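Frequently Asked Questions – Optical Mounts, Lenses and Filters

Bullulell supplies optical components to instrument builders, repair shops and university labs. The answers on this page apply to catalog parts. Custom parts are covered by the quotation sent with each order.

What is the minimum order quantity?
There is no minimum for stock lenses and mounts. Coated filters are made in batches, and the minimum is 10 pieces per coating run. If you need fewer, ask whether a run of the same type is already scheduled. We can often add small quantities to it at the batch price.

Do you sell uncoated lenses?
Yes. Add the letter U to the part number. Uncoated lenses ship in the same trays as coated ones and carry the same surface quality grade.

How should I choose between a threaded and a clamped mount?
Threaded mounts hold centering better and are preferred where the lens will stay in place. Clamped mounts accept a range of edge thicknesses and are faster to change. Both types fit the Citunby rail without an adapter.

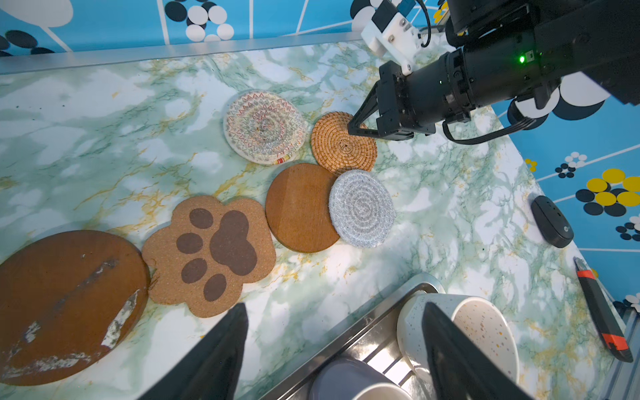
Clamped mounts larger than the standard size need the long base plate, sold separately. The base plate has four slots and can be turned 90 degrees if space behind the rail is limited.

What is the maximum operating temperature?
Cemented doublets are rated to 70 °C. Single lenses in metal mounts can go higher, but the retaining ring must be the metal type. The plastic ring supplied with the Drelitov series softens before the glass is affected. Please state your operating temperature when ordering if it is above the doublet rating.

How do I clean a coated surface?
Blow off loose dust first with clean, dry air. Then draw a folded lens tissue, dampened with reagent-grade alcohol, once across the surface in a single direction. Discard the tissue after each pass. Do not use paper towels, window cleaner or pressure. Gold mirrors without a protective layer should only be cleaned with air.
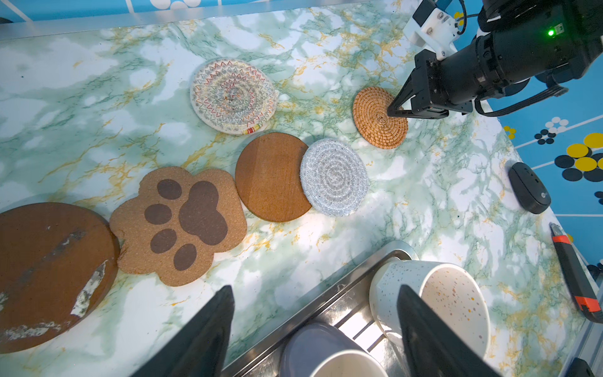

Rafia Kazmi: We had streaks left on a filter after following these steps. Changing to a fresh bottle of alcohol fixed it. The old one had been open for months and had probably taken up water from the air. Could you add that to the instructions?

Reply: Added to the care sheet. Keep the bottle closed between uses and pour only what is needed for the session. Streaks can also come from moving the tissue too fast. The liquid should evaporate just behind the trailing edge.

Can parts be returned?
Stock parts can be returned within the period printed on the packing slip if the inner bag is sealed. Once the bag is opened we cannot resell the part as new, and a restocking fee applies. Custom coatings are not returnable unless they fail the agreed specification.

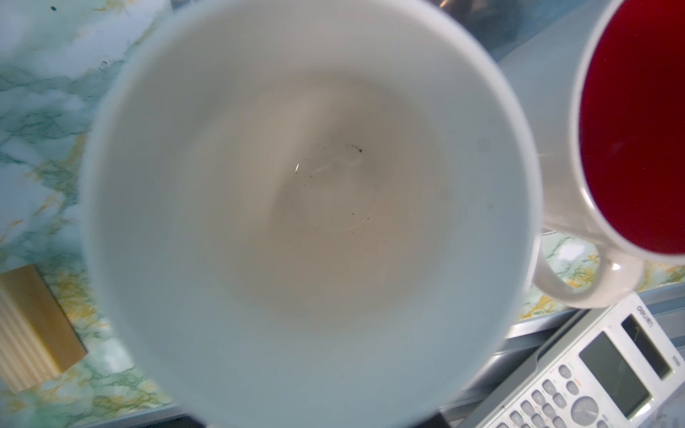

White mug, seen from above

What documents come with an order?
Each shipment includes a packing slip and a certificate of conformity. Transmission curves are supplied for filters only, measured on one witness sample per batch. Individual curves for every piece can be ordered at extra cost – request them before production starts, as they cannot be added afterward.

How is damage in transit handled?
Keep all packing material and write to the Gilani service desk, attention Asif Gilani. Include the batch number from the tray label. Lenses with edge chips outside the clear aperture are normally accepted as usable under the catalog specification, and a price reduction may be offered in place of a new part.

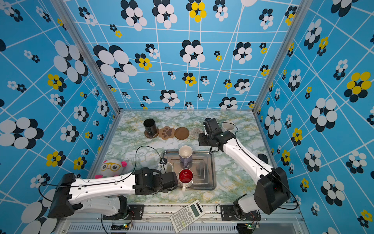
Replacement parts leave with the next regular shipment. If the part is out of stock we will give a date in writing. Orders sent on a Sunday are entered the next working day.

Which units are used in the drawings?
All drawings are in millimeters. The largest stock rail is 300 mm long. Inch threads are available on some mounts and are marked with the letter N at the end of the part number. Inch and metric retaining rings are not interchangeable.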